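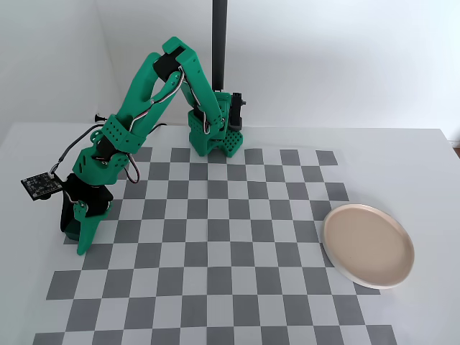
4. Recording the cube-to-plate task

Now the fun part! By the end of this section you will have your own demonstrations in the Clurley format, ready to train on. The method learns from short recordings of a person guiding the Loltik arm through one small job: pick up a green cube from the mat, put it on the plate. Our Endton set holds 2,651 of them, and a policy trained on only 878 already gave us lovely smooth reaches.

4.1 Setting out the table

1. Lay the checkerboard mat flat in front of the arm's base.
2. Put the plate on the right, overlapping the edge of the mat.
3. Start Fragkou and open both camera views, wrist and table.
4. Place one cube on the left side of the mat, within easy reach of the gripper.

CAUTION: Keep fingers out of the jaws whenever the motors are on.

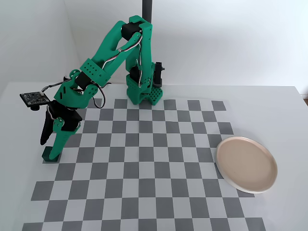

4.2 Making the grasp

5. Press Record and bring the gripper down slowly, with the jaws wide enough to clear the cube on both sides.
6. Close on the lower part of the cube. Stop as soon as both fingers touch it -- squeezing harder only heats the servo.

Note: Small wobbles are welcome. Clurley learns a great deal from the way people put a slightly crooked approach right, so please don't throw those takes away. 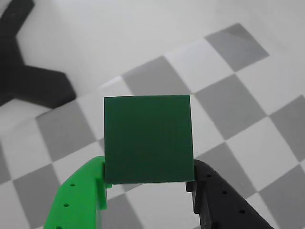
7. Check the wrist view before you lift. The cube should sit between the black finger and the green one, with its near face in clear sight.
8. Lift straight up, then swing across to the plate.

If the cube slips, put it back and try again within the same take. After 3 slips, press Discard and start afresh.

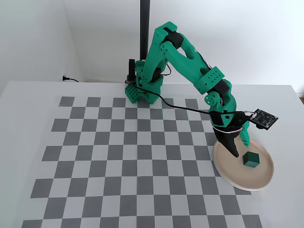
Page 17

4.3 Letting go

9. Lower the cube until it rests on the plate, then open the jaws.
10. Back away and hold still for 2 seconds. The pause marks the end of the take, and it makes a surprising difference to how cleanly the trained arm finishes!
11. Press Save. Move the cube to a new spot on the mat and go again.

CAUTION: Check the slack in the camera cable between takes. A snagged cable can pull the wrist board out of line, and you will need to repeat the calibration in section 3.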